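Teaching a robot by demonstration

Teaching by demonstration is a way of getting a robot to do a job by showing it the job, with no code typed in for each move. I've been hooked on it for a good while, so forgive me if this entry runs on a bit! People also call it learning from demonstration, or teleoperation when the showing is done from a distance.

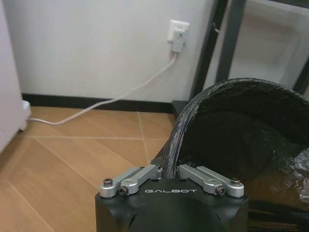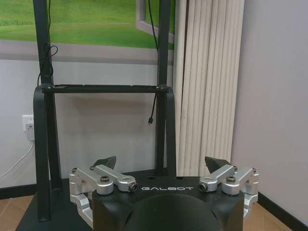
There are 2 main ways to do it. The first is showing by hand (the books say "kinesthetic teaching"), where you take hold of the arm and push it through the job while it records its own joints. It's lovely for short moves, and you feel right away when a reach is awkward. The trouble is that your own arms keep getting into the camera view, and a heavy robot will wear you out before lunch.

The second is remote control. You hold a controller, or a smaller copy of the arm, and the robot follows along. I learned this way at the Fovdale workshop and I was terrible at it - my first tries at lifting a plain cup all ended with the cup on its side. You get no sense of touch on a basic setup, so you learn to watch the fingertips like a hawk.

How many showings does a job need? It depends on the job, of course. At Fovdale we recorded 300 for one bag-lifting task and threw out 33 of them, mostly for long pauses where the driver was thinking. The Jastgate group likes to keep the clumsy ones, so the robot sees how a person gets out of trouble, and I've slowly come around to their side (the Dobson method, an older approach, cuts them all).

A wrist camera helps a lot, I think, as it stays close to whatever the fingers are reaching for. It misses plenty off to the sides though, so many setups add a second one higher up.

See also: Irton controller, motion recording, grippers.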